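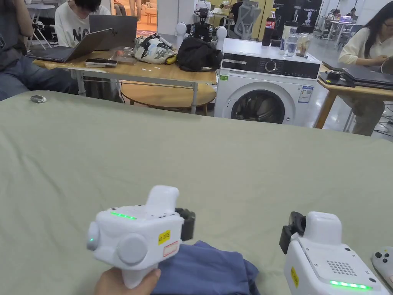 Folded navy fabric on the green cloth, March.

Hi Barbara,

Okay, the March update on Coltodthorpe, our mobile football management game. It's been a good month, mostly, and I'm still a bit giddy about the closed test, so forgive the exclamation marks.

First the big one: the closed test went live on Android and 2206 people signed up. We'd planned for a lot fewer, and the login server fell over on the first evening (Radosław Dudek had it back up before midnight, bless him). Since then it's been steady. Players sent in 312 bug reports, and plenty of them are the same one, the transfer screen freezing when you sell your goalkeeper with no backup on the bench. That's fixed in the current build.

The match engine is where most of your money went this time. Wingers finally track back! Through balls are still too strong, and anyone who's found the trick wins every game with it, so I want to get that sorted before we let more people in. Weather is in too, though rain only slows the ball for now and doesn't touch stamina yet.

We've got 12 clubs in the league, all made up, with full squads and kits. Flornham is the one testers keep picking, I think because of the young striker, Śliwiński, who is frankly overpowered. I'm bringing his pace down a little and I expect complaints.

Now the stuff that slipped. The iOS build is 3 weeks behind. Skumar, who are doing the port for us, hit trouble with the save files and had to redo that part. They're not charging extra for it, but it does push the iPhone test back, and I'd like to move that milestone to the next reporting period if you're okay with it. Commentary audio hasn't started either. The budget for it is untouched.

Spending is otherwise in line with the plan you signed off on, except for the bigger server, which I paid for out of the contingency line. The receipts are in the shared folder.

Next up: the through ball fix, cup competitions, and a proper tutorial (testers keep asking how to change formation, and fair enough, the button is tiny). Could you let me know about the iOS milestone before I send Skumar the new schedule?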